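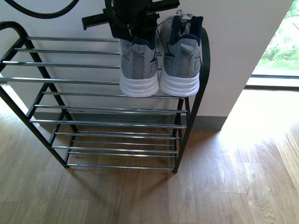 A reader of the first release wrote in that shoes should always go on the rack toes out, so you can tell which pair is which from the door. We love that people care about this! Both ways are in the set, and the notes say which is which for every pair.

Print | E-mail this page

Wallum Shoe Rack, version 2

Wallum is a collection of short recordings of one very ordinary chore: getting shoes off the floor and onto the rack. Kaneko put together the first version, and Stusunier did the sorting and notes for this one. There are 600 recordings, 200 of them new, and the new ones are our favorites by a mile (more on the slides below).

What's in it

Mostly everyday footwear. Gray knit sneakers with navy collars, light blue slides, and a black rack with shiny metal rods, all in a room with a wood floor and plenty of daylight. We kept the daylight. Real entryways have glare on the floorboards and we think the set is better for having it.

Slides turned out to be the most fun thing to work with. There's no heel collar to take hold of, so the strap does all the work, and a slide lying at an angle is a different little puzzle from one lying straight. 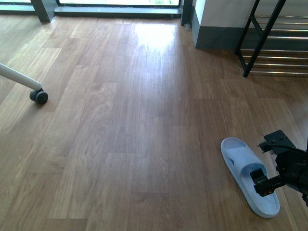
How the notes are laid out

Each recording has one line of text with the fields below.

item: sneaker, slide, cloth
side: left, right, unknown
start: floor, rack, other
toes: wall, room, sideways
light: plain, glare

Use "unknown" for side whenever you can't tell. Please don't guess! We fixed 19 lines in this version where somebody had, and slides were the usual culprits.

Pairs

A pair counts as put away when both shoes are on the same tier, side by side, pointing the same way. One shoe up and one on the floor is marked "half." Pairs that start close together or partly overlapping are kept as they are.

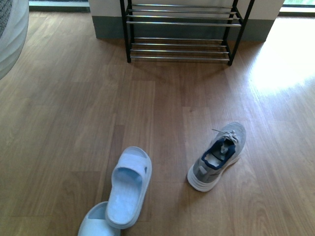 Slides belong on the bottom, according to one comment on the Dreletti mirror, with sneakers on top where the laces won't get caught. It's a good house rule, and we've added a "tier" field so you can pick out the recordings that follow it.

Soft things

Cloth gets its own label. It folds over itself and hides its own edges, so expect more "unknown" entries there. Smudges and marks are left out of the notes for now, but we'd be glad to take them if you'd like to write some.

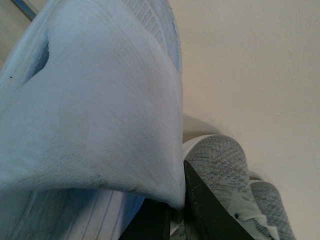

Can I use only the sneaker recordings?

Sure, filter on item and ignore the rest. The lines don't depend on each other.

Known gaps

No boots, no sandals with buckles, no kids' shoes. Boots are next on our list, probably in December.

Share (19) | Comments (2)

Get Wallum updates by e-mail. Enter your address to sign up for the newsletter.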